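6.4 Recovery After a Protective Stop at the Conveyor

This section applies when the arm halts during a pick or place cycle and the pendant shows code 536 (unexpected contact at the tool). Only persons who have completed the Gikum cell training may carry out these steps.

CAUTION: The arm may move without warning when a stop is cleared. Keep hands and head outside the taped grid until step 5 is complete.

1. Press the red emergency stop button on the pendant.
2. Switch off the conveyor supply.
3. Note the position of the gripper and of any part on the grid or the belt.

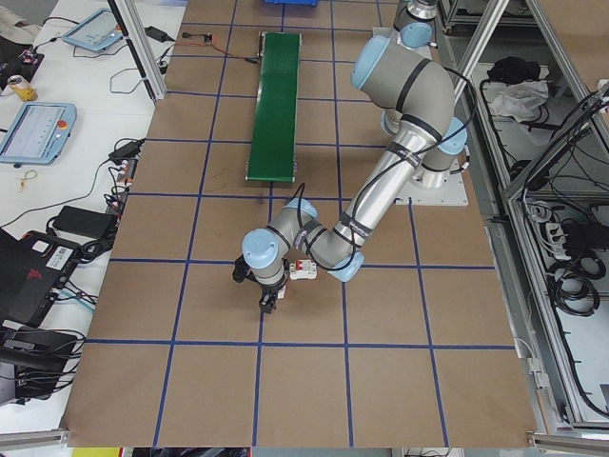 Gripper low over the work surface, and gripper over the conveyor 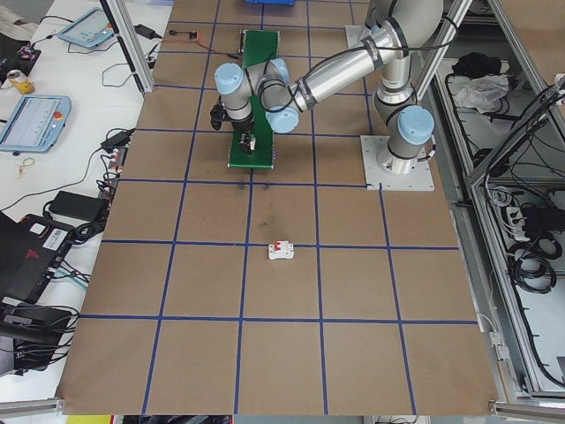 4. Check the cable along the forearm for rubbing or loose straps. If the cable is damaged, do not continue – report the fault to Selvaraj Liyanage.
5. Release the emergency stop and raise the tool in manual mode at the lowest speed.
6. Remove any part left on the grid or the belt by hand.
7. Run one cycle with no part loaded. Restart the program only if the code does not return.

NOTE: If code 536 appears twice in one shift, lock out the cell and complete form 3834. Tahsin Thambiah must sign the form before the cell is used again.

The gripper pads are to be replaced every 500 cycles, as set out in Section 7.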